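Subject: Re: [home-arms] So can they do the dishes yet?
Date: Thursday, May 7, 2020

> I've been reading this list for a while and I keep coming back to the same thing. My mother-in-law is convinced a machine will be clearing her table in 2 years. I fold shirts for a living at the Zullik place and I'm not so sure. Has anyone here seen a small arm do a real chore, start to finish, with water and mess and all the rest? Not a demo on a clean bench.

Well, I can tell you where I'm at, for whatever it's worth! I've been stuck on wiping up and clearing away, the stuff you do after breakfast without thinking. Mug goes back, small thing goes in the mug or out of the way, drips get wiped. A kid can do it (mine will, for money).

I used to run everything bone dry and felt pretty clever about it. Then I moved to a wet board, and wow, did that knock me down a peg.
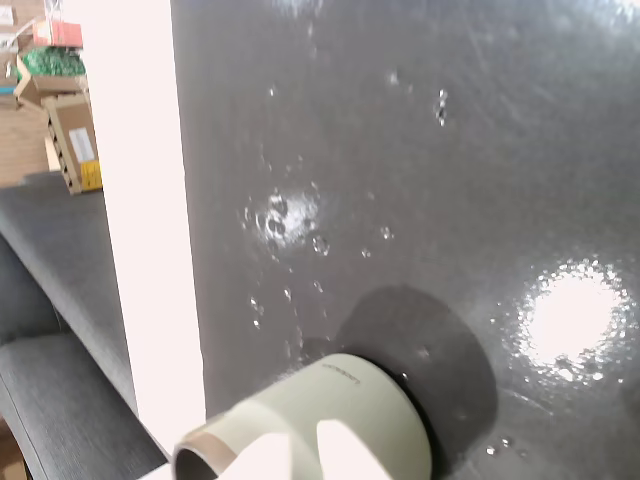
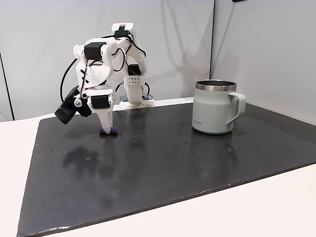 Same mug, same purple thing, seen from overhead: 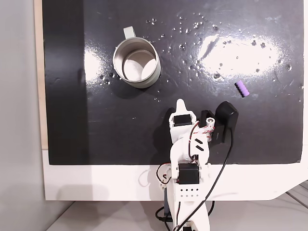 My trouble is mostly the shine. Drops and glare look like objects to the software, so it goes chasing after a bright spot that isn't anything. I logged 97 tries at the pick-up-and-place part before I quit for the night, and I'm still arguing with myself over which ones to call good. Does it count if the thing lands on its side? My wife says no. I say it's a start.

The folks at Atora swear by matte surfaces and soft light, and sure, that helps, but who has a matte kitchen? I'd love to hear from anybody who was at the Sultodthorpe meetup, where I'm told a bigger arm got through 7 cups in a row. Were they wet cups? Did somebody hand them over?

So to your mother-in-law: I'd say 2 years is pushing it -- for one chore on one table, maybe. For shirts, I wouldn't lose any sleep. Cloth is so much worse than mugs!

I'll post the log once I've cleaned it up. If you've got the Jelínek grip settings handy, please send them my way, mine are a mess.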